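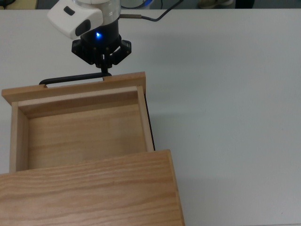
Drawer pull keeps faulting partway out, force controller or planner?
Control & Planning > Manipulation

plumbbob88
Topic starter

Ok so I've been fighting this for longer than I want to admit and I'd love some other eyes on it. Task is opening a small single-drawer cabinet with a bar handle. Grasp on the handle is fine. Start of the pull is fine. Then somewhere along the stroke the lateral force climbs, the wrist estimate goes over my limit, and Grutow throws a protective stop. Sometimes it gets past that spot and I get the whole stroke, sometimes it quits just after the drawer breaks free.

Setup on the software side: Callider gives me a handle pose (position plus the bar axis), I turn that into a pull direction by taking the horizontal perpendicular to the bar, then Grutow plans a straight Cartesian line and I run it under impedance control. Stiffness is 689 N/m on all the translational axes. I know that's a weird number, it came out of the tuning script and I never rounded it.

Stuff I already tried:
slowing the pull way down (fails later, still fails)
re-running the hand-eye calibration
dropping the stiffness by half, and then it just lags behind the setpoint and stops when the position error trips instead

The drawer runs on a metal slide, so it's got basically no give sideways once it's moving. My gut says the pull direction is a little off and the force builds up with distance. But if that was the whole story I'd expect it to fail in the same place every time, and it doesn't. Ideas?

ohm_on_the_range

Your gut is right, I think. Same stiffness on all the axes is your problem. You're commanding a line in space and the slide is commanding a different line in space, and the slide wins every argument. Make it stiff along the pull and soft across it. Also let the rotation about vertical go soft or the fingers will try to twist the handle.

The "different place every time" thing is just Callider giving you a slightly different bar axis on each detection. A degree or so of error gets you a few millimeters at the end of a long stroke, and against a rigid slide that's plenty.

plumbbob88

Oh man, yeah, I have per-axis gains available and I never touched them. They're set in the base frame though, so I'd have to rotate the matrix into the handle frame every time, right? Is there a clean way to do that in Grutow or am I writing it by hand?

ohm_on_the_range

By hand, but it's a couple of lines. Build R from the handle pose, K_base = R * K_handle * R transposed. Do the same thing with damping! People forget the damping and then post here about their arm buzzing.

lowpass_larry

I'm going to disagree a bit. Softening the cross axes hides the error, it doesn't fix it. You'll get the drawer open and the grasp will have slid along the bar by however much you were wrong, and then the next step (close it, reach in, whatever) starts from a bad place. Fix the estimate first. Where's the handle pose coming from, one view or several?

plumbbob88

One view, taken right before the approach. It's from the head camera looking down, so the bar ends up pretty short and thin in pixels and it's dark against a white table. I figured that was the easy case, contrast wise.

lowpass_larry

Contrast is easy, the axis isn't. A thin bar seen from above means your axis comes from a small handful of depth points, and depth on a skinny dark bar is usually trash. Use the top edge of the drawer front instead. It's way longer than the handle and it's parallel to it. Fit a line to that and throw away the bar axis, keep the bar only for where to put the fingers.

plumbbob88

Huh. I'm kind of embarrassed I didn't think of that. The front panel overhangs the drawer sides too, so there's a nice long edge to fit.

Tried the gains first because it was the quick one. Stiff along the pull, a lot softer across, damping rotated along with it (thanks ohm, I absolutely would have forgotten). Much better — I ran a bunch of pulls and only two stopped. Both stopped late in the stroke. I'm also going to try logging the tool pose right after release so I can see how far the grasp slid, since larry has me worried about that now.

Here's the other thing I'd like opinions on. After release, I back off and go up before re-planning, and Grutow's collision world still has the drawer as closed. So the planner thinks there's free space where there's now a drawer sticking out. I've been getting away with it because the retreat goes upward, but I don't love it.

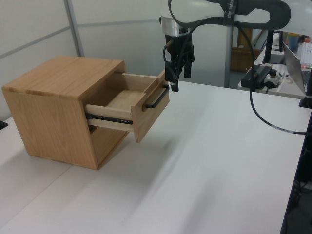
Nassar: Please don't keep getting away with it. Stale collision geometry is how you end up driving a finger into the drawer front on the next approach. Make the cabinet two objects in the world, a body and a drawer, with a prismatic joint between them, and write the joint value after every pull. You already know the travel, it's the tool displacement along the pull axis between grasp and release. Takes an afternoon.

plumbbob88

That makes sense, but doesn't it depend on the fingers not slipping off the handle? If I lose the bar halfway, the tool travels the full distance and the drawer doesn't.

Nassar

Correct, so check it. Gripper width is a decent hint. If the width drops to fully closed during the pull, you lost the bar. Then look again with the camera and measure.

ohm_on_the_range

Just look again every time. It costs you one detection. I don't trust tool displacement for anything but a starting guess.

Nassar

It costs one detection plus moving the arm out of the view, which on a slow arm is not nothing. I'd take the displacement as the default and only re-detect when the width check fails. We'll have to disagree on that.

gimbal_lock_gwen

Jumping in as someone who did this with a cabinet of about the same kind. Did anybody mention Ailbhe Ó Riain's write-up on estimating joints while pulling? It's in the Broleris docs under the articulated objects section. The short version is you stop trusting any camera estimate of the direction after the first bit of motion. You pull a tiny way with the cross axes soft, fit a line through where the tool went, and replace your pull direction with that. The slide tells you the answer for free!

I had it running in Broleris and then ported it to Grutow. The only annoying part was that the first few samples are garbage from the fingers settling on the handle, so I skip those. There was also a bug in Grutow where changing the pull direction mid-motion reset the gains to the defaults, issue 3219. Fixed in January, so if your build is older than that you'll get a nice big jerk.

lowpass_larry

Ok that I can get behind. It's still a fix to the estimate, just with better data. I'd still use the panel edge for the first guess.

plumbbob88

My build is definitely older than January, so that's first on the list. Then the panel edge, then Gwen's thing.

Update after a couple of evenings of this, putting everything in one post so it's easier to find.

New build is in. The edge fit works, but it took me a while because Callider kept grabbing the edge of the cabinet top instead of the drawer front. They're the same color wood, and from above they run close to parallel, so a plain "longest edge" rule picks either one depending on its mood. What fixed it was only accepting an edge that has the handle next to it. Sounds obvious typed out.

Then there's the re-detect after the pull. I ended up doing what ohm said and looking every time, with the arm parked outside the view first. The drawer floor and the cabinet top were getting merged into one plane by my segmentation, even though they're at different heights, because I had the plane tolerance cranked way up from some earlier project. I brought it down and now they split. I get the opening length by measuring from the near edge of visible drawer floor (where it goes under the top) to the inside of the front panel, and that goes right into the joint value like Nassar described. 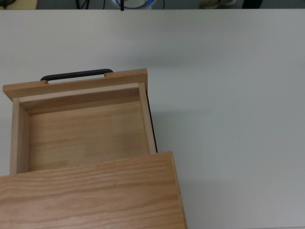
Last edited by plumbbob88 on 2025-03-20

One more thing I forgot. The dark runner along the side of the drawer is a surprisingly good line for checking the pull direction. It's long, it's straight, and it's black next to pale wood and a white table. You can only use it once the drawer is open, so it's no help for the first pull, but I compare it with the fitted direction from Gwen's method and log the difference. If the two disagree by more than three degrees I throw a warning.

gimbal_lock_gwen

Ooh I like the runner check. Do you ever get the shadow instead of the runner? That side would worry me with overhead lighting.

plumbbob88

Yep, it bit me once. The shadow on the table is a lot softer though, so I raised the gradient threshold and it went away. I haven't tried it with the lights changed, so take that with a grain of salt.

Nassar

Are you writing the joint value before or after the retreat? With re-detection you have to retreat first, so your world is still stale for exactly the motion you were worried about.

plumbbob88

Ugh, you're right. So I guess it's displacement for the retreat and then overwrite it with the camera number?

Nassar

That's what I'd do.

ohm_on_the_range

Fine, I'll allow it. Post your log of the grasp slip when you get a chance, I want to see whether larry was right about that or just grumpy.

lowpass_larry

Could be both. Plot it in the handle frame please, not the base frame.

plumbbob88

Will do. The pose logging only covers the newer runs, so give me a bit to collect enough pulls to plot. Closing the drawer is getting its own thread — I already have questions about how hard it's ok to push at the end.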